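Can a robot put the shopping away yet?

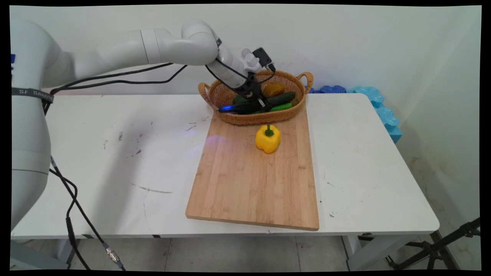
Gripper round the cucumber, yellow pepper on the board.

My least favourite job in the house is unpacking the veg. I don't mind cooking it, I don't even mind peeling it, but that last bit of the weekly shop when everything has to come out of one thing and go into another thing makes me want to lie down on the kitchen floor. So of course I've spent far too much of December 2020 reading about robot arms!

Look at what the poor arm has to deal with. A wicker basket has handles and a rim to bump into, and the veg lies across itself any old how. Cucumbers are long and they roll. Peppers are all lumps (go on, try picking one up with two chopsticks) and no two are the same shape. My hands sort all that out while I'm thinking about telly. A machine has to work out where the cucumber stops and the next green thing starts, and then how hard to squeeze.

My friend Thaddeus Marchetti worked in the packing hall at Plakstead for 6 years and he's not impressed by any of it. They had machines there that could shift 40 boxes while he found his gloves, but the boxes were all the same size and always turned up in the same place. Give one of those a bag of mixed shopping, he says, and you'd be mopping up tomatoes.

I'm a bit more hopeful. I'd give it eight years before somebody sells one that can do a fruit bowl without me hovering. Whether I could afford it is another matter, and where on earth would I put it? There's barely room for the toaster.

Anyway, the potatoes are still in the hall. Back to it.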